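The folded shirt, and what it is for

Rosalie Frei irons nothing and folds everything. Her flat in Plurkville has one wardrobe, 2 shelves deep, and a bed that takes up most of the second room. All the clean washing in the household ends up on that bed before it goes anywhere else.

She learned to fold in the stockroom of Drudico, a clothes shop on the main street, where she worked for eight years. New staff were given a pile of jumpers on their first morning and told to make them all the same width. "You did it until lunch," she says. "Then somebody came and shook them all out and you did it again."

The width was what mattered. Shop shelves are a fixed size, and a pile with one wide garment in it leans. At home she works to the width of her own shelf, which takes three piles side by side with a little room for a hand between them.

The method is an old one. The shirt goes face down. One side comes in as far as the middle of the shoulder, and the sleeve is turned back on itself so that it lies straight down the body. The other side follows. Then the hem comes up, once for a thick garment and twice for a thin one, and the whole thing is turned over so the neckline is at the top.

Most people go wrong at the sleeve. A long sleeve folded straight across makes a ridge, and anything put on top of it will slide. Short sleeves are easier, though they tend to creep out at the side when the shirt is picked up. Frei lets them. She says a bit of sleeve showing does no harm, and it tells you at a glance whether you have hold of a summer top or a winter one.

What you fold on makes more difference than people expect. A table is best for the back but few are wide enough. A duvet is the worst of all, as it sinks under the hands and the edges never come out square.
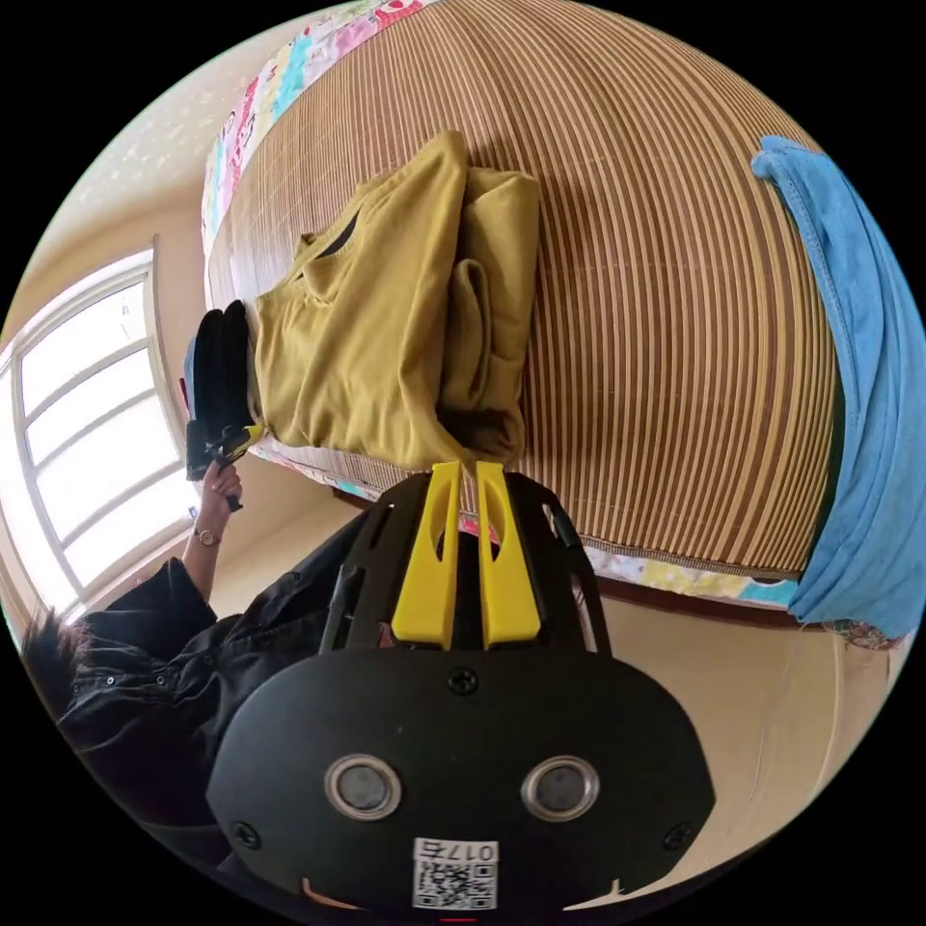 A bed with a firm, flat cover is a fair halfway house. Woven sleeping mats do the job well. They are made for hot nights, and plenty of households leave them on the bed until October, but the surface is smooth enough to slide a shirt across and stiff enough to press a crease against. If the mat has stripes, they can be used as a rule to line up the hem.

Mats do need some looking after. Crumbs and lint get down between the strips, and a split one will catch on knitwear. Frei goes over hers with a damp cloth and lets it air by the window before the washing comes in. Anything loose-knitted she folds somewhere else.

Benedikt Widmer came to folding from the other direction. He runs the laundry room at Sutter, a guest house on the Loltow road with 20 beds, and spent his first years there hanging everything up. The rails filled, the shoulders of the staff shirts stretched, and in the end he took 2 of the rails out and put shelves in.

He folds standing, with the bed or bench at hip height, and keeps the finished pile at the near left corner where he can reach it without turning round. He is strict about one thing -- a shirt is folded on the day it is dried, or it goes back to be shaken out and aired. Left in a basket overnight, cotton takes on creases that folding only fixes in place.

Colour he leaves alone. Guests sometimes ask if he sorts by shade, having seen it done in magazines, and he tells them he sorts by who has to find it. Work shirts go at the front, jumpers above them, and the things people wear once a year at the bottom.

Frei does much the same, with one habit left over from the shop. When a pile is finished she puts a hand flat on either side and squares it up before lifting it. Then she carries it across to the wardrobe with the folded edges facing out, and goes back for the next one.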